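Progress report on the Chambi Room games corner
To: Yesenia Ticona, grants office, Bustia
From: Zoila Ayala, Custirside
Period covered: April to June

You asked for a plain account of where the money stands and whether the corner is doing what the application said it would. The money part is easy. The other part I am less sure of than the people who wrote the application, and I'd like that on record before the second payment is discussed.

Spending. The grant for this stage was $500. We have spent all but $25 of it, and the receipts went to your office in May. The largest item was the table surface. I was against it then and I haven't changed my mind. The old top was scratched but it was one color, and people could find things on it. The new one has a busy stone pattern in dark brown with white veins, and I was told it would "hide wear." It hides crumbs and small pieces just as well. I would ask that the next stage not include any surface chosen from a sample the size of a playing card.

Painting. The walls in the corner were done in a pale lavender-white. The color is fine. There are already a few smudges on the lower part of one side, and the application described this paint as easy to keep clean. I have yet to see a cloth prove it. The work order also says "corner cleared and wiped," which I would call optimistic, as there are still bits along the back edge of the table.

Equipment. The folding chessboard is a good one and I have no complaint about it. The pieces came from Flustia and I have asked them about replacements. They sell full sets only. Anyone who has run a games table knows how that ends.

The corner, a board and a mug, June: 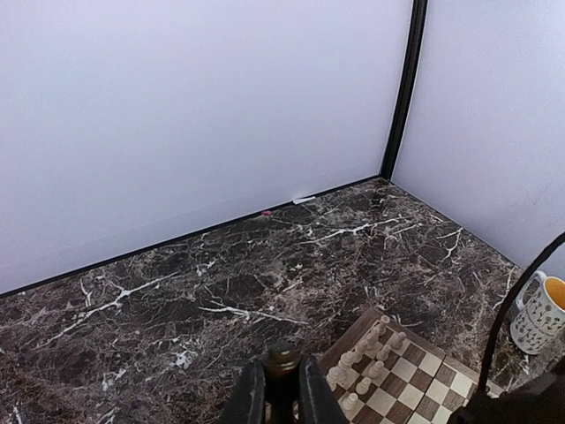
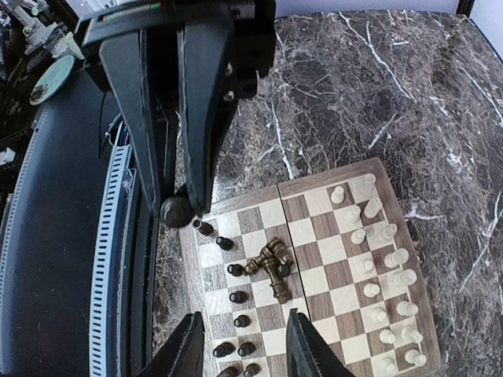
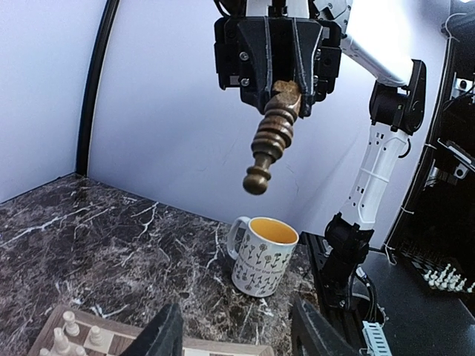

Use. The application promised "regular daily play." Our sign-in sheet doesn't support that. It shows good afternoons and long gaps, and I don't trust the good afternoons much either, as the same handwriting appears for several different names. I would treat the sheet as a sign of interest and nothing firmer. If Bustia wants attendance figures it can publish, somebody will have to be paid to sit there and take them, and that wasn't in the budget.

What I can say from being in the building is that people do stop. They stand over the board, argue about whose move it is and go off again. A few stay for a game. Most seem to like having the board out more than they like playing on it. Whether that counts as an outcome under your guidelines is for you to decide. I wouldn't have funded it on that basis, but I wouldn't take it away now either.

Drinks. The house rules say no drinks on the games table. The rule was written by people who don't work here, and mugs go wherever there is a flat space. I have asked for a small side shelf twice. The answer both times was that a shelf would "encourage" drinks. The drinks do not appear to need encouraging. My request stands: one shelf, paid for out of the $25 left over if a cheap one can be found, with the rule changed to match.

Storage. Still unresolved. The plan was a drawer under the table for the board and pieces. The person measuring for it allowed for the board folded and forgot the pieces, so the drawer as drawn would hold one or the other. A new drawing was promised for early June and hasn't reached me. Until it does, everything gets put away in a tote bag at closing, and I expect losses.

Proposed for the next stage:

2 more chess sets, the same as the current one, so that missing pieces can be replaced without buying a third
3 chairs that match in height (the present ones don't, and people complain)
The side shelf
A revised drawer, measured with the pieces in hand

I have left out the wall clock and the printed banner. Both were in the original plan, and I can't find a single person who asked for either.

I would suggest holding the second payment until the drawer is settled. I know that is an odd thing for the receiving side to write, but I would rather explain a delay than a second round of spending on surfaces. Please let me know if you need the sign-in sheets themselves. I can send copies, with the caution given earlier about the handwriting.

Zoila Ayala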